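Grosum Sorting Set for Wire Harness Benches

Item 2472

The Grosum set is made for people who handle small cable assemblies by hand and want them to stay separate from each other until they are checked. We started to sell it after many requests from repair shops which kept finished leads in old food boxes.

The work surface should be flat, pale and easy to wipe. On a light table a short piece of wire is found quickly, and so are the small clippings. A few fine scratches will come with daily use. They do not change how the set works.

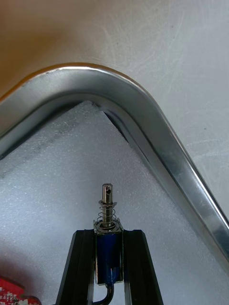
For the soft parts you can choose between foam and cotton. Foam is good under metal pieces with a polished face, because it keeps them from rubbing on the table. Cotton is better under very light bundles — the loose ends stay where you put them.

What is in the set

One stainless steel tray with rounded corners and a smooth rim

One large yellow plastic bin, for longer harnesses and coiled cable

One small yellow plastic bin, for thin harnesses with terminals or labels
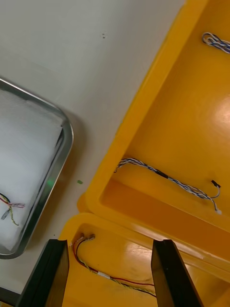 Care and cleaning

Wash the bins with warm water and mild soap, and dry them before you put any wire inside. The tray can be washed the same way. Please do not use steel wool on it, the finish will become dull. Replace the cotton when it begins to leave fibers on the connectors.

Ordering

The set ships from our Bovthorpe store in 3 working days. For orders of 200 sets or more, please write first to Joanne Whitlock, and she will confirm the delivery time. Customers near Abu Hammour can collect from the counter after 7 in the morning. Single bins are also sold separately, in both sizes.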